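Pindel LED Downlight Reflector

The Pindel is a snap-in reflector for people who have already chosen their LED, already cut the hole in the ceiling, and have only now begun to wonder where the light is going to go. It fits the Nulport N2 and N3 holders without tools. It will also fit the old N1, given patience and a fingernail you don't mind losing.

Three beams are offered: narrow, medium and wide. The narrow is properly narrow. If you want to light a painting, good. If you want to light a dining table, order the medium, or be prepared to eat in turns.
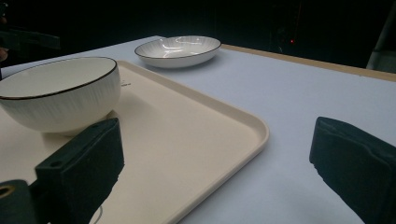
Finish and material

The standard Pindel has a satin silver finish, which hides fingerprints and most of the sins of a hurried installation. A mirror finish is available for those who enjoy cotton gloves. Matt white is the one we sell most of to restaurants and cafés, and the one we would pick for any room with a low ceiling.

All versions are moulded in one piece. The clips are part of the moulding, so they can't be lost, though they can be snapped off by anyone determined enough. Press until you hear the click. There is only the one click – a second means you have bought a spare clip's worth of regret.

Fitting

Switch off and let the LED cool before you touch anything. Line up the notch with the cable exit, press evenly on both sides and stop. To remove, turn a little to the left and pull straight down. Don't lever it out with a screwdriver. Rhydian Probert on our returns desk can recognise a screwdriver mark from across the room and has very little sympathy left.

Accessories

The Dolton ring adds a honeycomb louvre and cuts glare when the fitting is seen from the side.
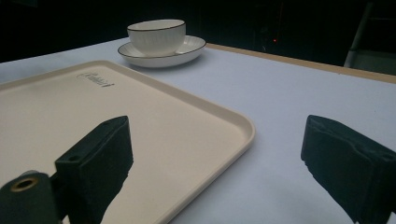 It also makes the beam a touch dimmer, as anything with a grid in front of it will, so allow for that when you plan the spacing. The ring can't be used with the wide beam. We tried, and the result was a very handsome shadow of a honeycomb.

Ordering

Part number 327 covers the whole family; add N, M or W for the beam and S, R or T for the finish. Reflectors come in boxes of 40. Trade cartons hold 200 and are sent on a pallet, so please have somewhere to put one. Mirror finish is made to order, with the next batch due in September.

Samples are free to lighting designers. Ask for Dwynwen James in the sales office, mornings only.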